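두 팔 로봇을 사기 전에 먼저 계산한 것들
의류 재분류 업체 클렌소프의 설비 담당 티루워크 아라야 씨 인터뷰

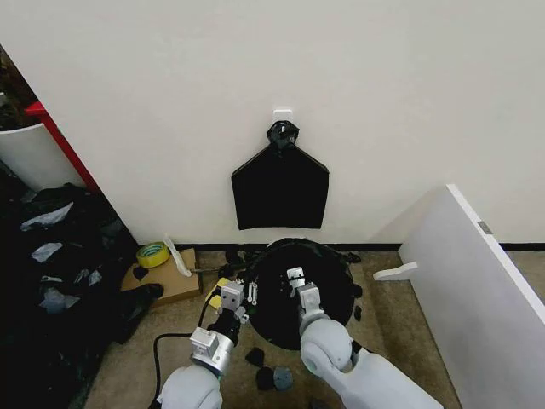
티루워크 아라야 씨를 만난 것은 예산안 제출을 며칠 앞둔 때였습니다. 클렌소프는 기업에서 회수한 작업복과 유니폼을 분류하고, 다시 입을 수 있는 옷은 접어서 보내고, 그렇지 않은 옷은 천으로 쓰는 회사입니다. 아라야 씨는 이 회사에서 설비 구매를 맡고 있습니다. 올해 그의 책상에 가장 오래 놓여 있던 서류는 두 팔 로봇의 견적서였습니다.

“처음에는 로봇 가격만 보았습니다. 지금 생각하면 그것이 첫 번째 실수였습니다.” 아라야 씨는 견적서의 첫 장을 넘기면서 말했습니다. “로봇 본체는 전체 비용의 한 부분입니다. 손끝에 다는 그리퍼가 있고, 케이블이 있고, 안전 점검이 있고, 사람이 배우는 시간이 있습니다. 견적서에는 앞의 두 가지만 있었습니다.”

그가 비교한 회사는 두 곳입니다. 올포트는 본체와 그리퍼를 한 묶음으로 팔고, 데레세는 본체를 월 단위로 빌려줍니다. 올포트 쪽은 초기 금액이 크지만 부품을 따로 살 수 있습니다. 데레세 쪽은 처음에 내는 돈이 적은 대신 고장이 나면 본체를 통째로 보내야 합니다. 아라야 씨는 두 조건을 같은 표에 넣는 데에만 여러 날이 걸렸다고 했습니다.

“구매와 임대는 글자로는 간단하지만 회계에서는 다른 언어입니다. 저는 한국어도 나중에 배웠고 회계도 나중에 배웠습니다. 그래서 두 번 번역하는 기분이었습니다.”

왜 검은 옷이 문제인가

제가 놀란 부분은 옷의 색에 대한 이야기였습니다. 클렌소프에 들어오는 유니폼은 검은색이 많습니다. 검은 천은 겹쳐 있으면 어디가 끝인지 카메라가 구별하기 어렵습니다. 한 장을 잡아야 하는데 두 장을 잡기도 하고, 소매와 밑단을 바꾸어 판단하기도 합니다.

“판매 자료에는 언제나 흰 수건이나 밝은 색 셔츠가 나옵니다.” 아라야 씨의 말입니다. “저는 담당자에게 물었습니다. 검은 옷으로 해 본 기록이 있습니까? 바로 대답하지 못했습니다. 그 다음부터는 어느 회사를 만나도 이 질문을 제일 먼저 합니다.”

그래서 예산표에는 ‘조명’이라는 줄이 새로 생겼습니다. 벽과 바닥의 색도 검토 대상이 되었습니다. 밝은 벽에 검은 옷 한 벌을 걸면 윤곽이 분명하지만, 검은 옷 더미에서는 그렇지 않습니다. 바닥이 카펫인 방과 딱딱한 바닥인 방을 나누어 계산한 것도 같은 이유입니다. 얇은 천을 집을 때 손가락이 바닥에 닿는 느낌이 다르고, 그것이 그리퍼의 마모와 연결된다고 그는 설명했습니다.

그리퍼 문제는 더 길었습니다. 클렌소프의 작업 책임자 제우디투 데미시에 씨도 이 대목에서 대화에 들어왔습니다. 데미시에 씨는 옷을 손으로 분류한 경험이 오래된 사람입니다.

“금속 손가락은 튼튼합니다. 그렇지만 얇은 안감에는 걸릴 수 있습니다.” 데미시에 씨는 자기 손가락 두 개를 집게처럼 모아 보였습니다. “사람은 천이 미끄러지면 바로 압니다. 기계에게 그것을 알려 주려면 센서를 더 사야 합니다. 저는 돈을 쓰는 사람이 아니라서 쉽게 말하지만, 티루워크 씨는 그때마다 얼굴이 어두워집니다.”

숫자로 본 계획

두 사람이 함께 만든 계획은 시험 기간을 먼저 두는 방식입니다. 시험에 쓸 옷은 800벌로 정했습니다. 처음에 데미시에 씨가 제안한 수는 더 많았지만, 창고에서 같은 종류로 모을 수 있는 것이 727벌이었습니다. 나머지는 다른 종류의 옷으로 채우기로 했습니다. 종류가 섞이면 결과를 읽기 어려워지므로, 이 부분은 표에서 따로 표시합니다.

예비비는 총액의 10퍼센트입니다. 아라야 씨는 이 비율에 만족하지 않습니다. “그리퍼의 손가락은 소모품입니다. 몇 달에 한 번 바꾸는지 아직 모릅니다. 모르는 것에 10퍼센트는 적은 것 같습니다. 그러나 더 올리면 승인이 늦어집니다.”

소프트웨어 비용도 오래 논의되었습니다. 클렌소프는 재고 관리에 우노라는 프로그램을 쓰고 있는데, 로봇이 옷 한 벌을 처리할 때마다 그 기록이 우노로 들어가야 합니다. 올포트는 연결 작업을 별도 계약으로 요구했고, 데레세는 임대료에 포함한다고 답했습니다. 다만 데레세의 답은 전화로 받은 것이어서, 아라야 씨는 문서가 올 때까지 그 칸을 비워 두었습니다.

“말로 들은 가격은 예산에 쓰지 않습니다. 친절한 사람이 말해도 쓰지 않습니다.”

공간 비용은 의외로 빨리 정리되었습니다. 두 팔이 움직이는 범위에 사람이 지나가는 통로를 더하니 약 17제곱미터가 나왔습니다. 이 넓이를 얻으려면 선반 하나를 옮겨야 합니다. 데미시에 씨는 선반보다 옷 더미의 위치가 더 중요하다고 했습니다. 더미가 팔에서 멀면 사람이 계속 옮겨 주어야 하고, 그 사람의 시간도 결국 비용이 되기 때문입니다. 표에는 ‘공급 인력’이라는 이름으로 하루 두 시간이 들어가 있습니다.

직원들의 걱정에 대해서도 물었습니다. 데미시에 씨는 잠시 생각하고 대답했습니다. “일이 없어진다고 걱정하는 분이 있습니다. 저는 없어지지 않는다고 약속할 수 없습니다. 제가 말할 수 있는 것은 올해 예산에 사람을 줄이는 계획이 없다는 것입니다. 교육비는 들어 있습니다. 신청한 직원은 지금 네 명입니다.”

예산안은 2025년 10월 17일에 제출됩니다. 승인을 받으면 시험은 임대로 시작하고, 구매할지는 내년 7월에 다시 결정합니다. 비슷한 준비를 하는 작은 회사에 하고 싶은 말이 있는지 물었더니, 아라야 씨는 견적을 받기 전에 자기 회사의 옷을 한 상자 보내라고 했습니다. 제일 깨끗한 옷을 고르지 말고, 구겨진 것과 안감이 뜯어진 것도 같이 넣으라고 합니다. 상자의 운송비도 물론 예산표에 한 줄로 적혀 있었습니다.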